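Gripper finger pinching too hard after firmware update, anyone else?

Plalitz Forum > Grippers and handhelds > Faults

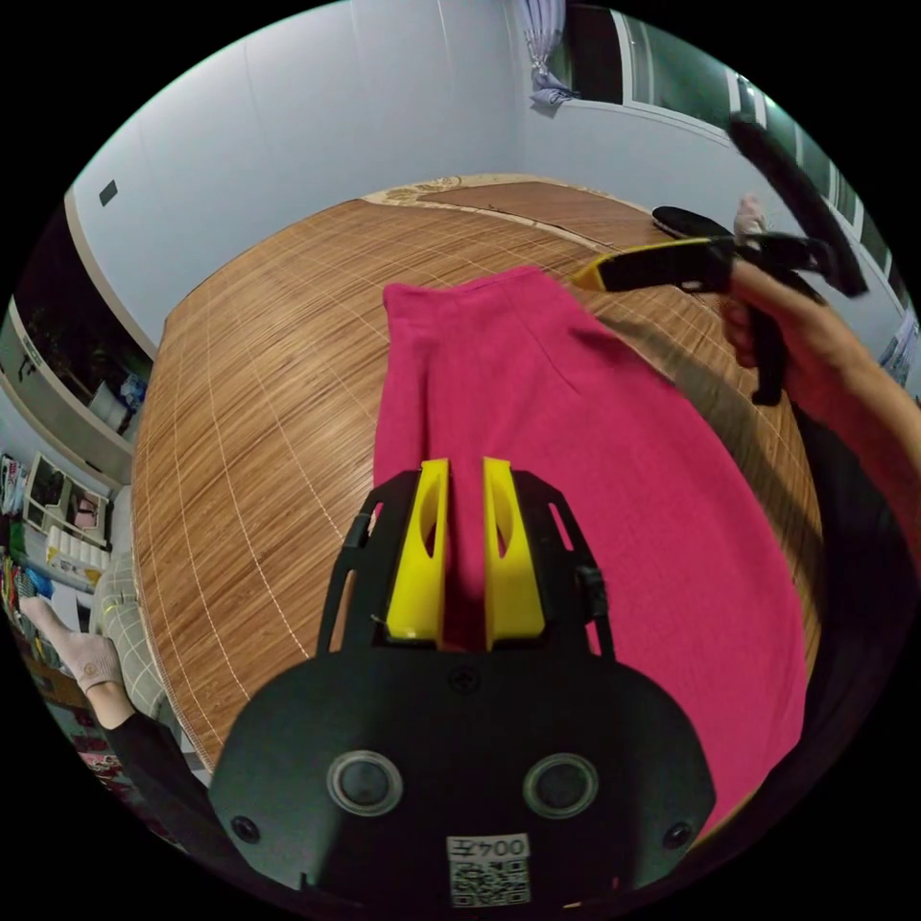 What makes a gripper finger clamp harder than it's set to?

Most often the zero point has drifted, so the controller thinks the fingers are wider apart than they are and keeps driving. A sticky trigger sensor will do it too.

hobnail_k
Posted June 2024
Right, so that's the stock answer from the help page and I don't buy it. We fold cloths with a pair of Nastix handhelds, and the left one nipped my colleague's finger after the last update. Zeroed that morning. She had a glove on and it still left a mark. The log says 7 newtons. I put a luggage scale between the tips and got 45. Same again after a restart. Support told me to zero it.

drumlin
Luggage scale? You'd be measuring the scale's hook bending as much as anything. I'm not saying it didn't pinch her, but I wouldn't send that figure to anyone.

hobnail_k
Fine, knock half off it. Still nowhere near 7.

pellow77
We had the same on ours and it was the cloth. Thin fabric bunches up in the gap, the motor stalls against the lump and the current limit takes ages to kick in. Are you pinching it flat or by a fold?

hobnail_k
Both. It did it on nothing at all as well, just closing on air, so I can't see how it's the cloth.

Greywether
Before everyone piles in on the update, did you roll it back? I've read six threads like this and hardly anyone has gone back to the old version to check. "It broke after the update" means it broke on a date.

hobnail_k
Can't roll back. Belkadi pulled the old file from the downloads page. Convenient.

Greywether
They pull old files every time, it's not a conspiracy. Besunen had a mirror of it, try there.

drumlin
Please don't flash firmware off a mirror onto something that has just hurt a person.

Greywether
Clamp it to a bench and keep your hands out of it. It's a test, I'm not suggesting she goes back to work with it.

pellow77
Swap the trigger boards over between left and right. If the fault follows the board you've got your answer and don't need anybody's mirror.

hobnail_k
Done that now. The fault stayed with the left unit, so it isn't the trigger. Ran 100 closes on the bench with the scale and it overshot on 6 of them, no pattern I can see. The log said 7 every single time, which makes me think the log just prints what you asked for and never measured a thing.

drumlin
OK, that bothers me more than the pinch does. If the number's made up then the force cut-off is reading the same number.

Greywether
If. Could be two separate values. Post the raw log before we all decide.

hobnail_k
Will do when I'm back at the bench. Left one's unplugged till then.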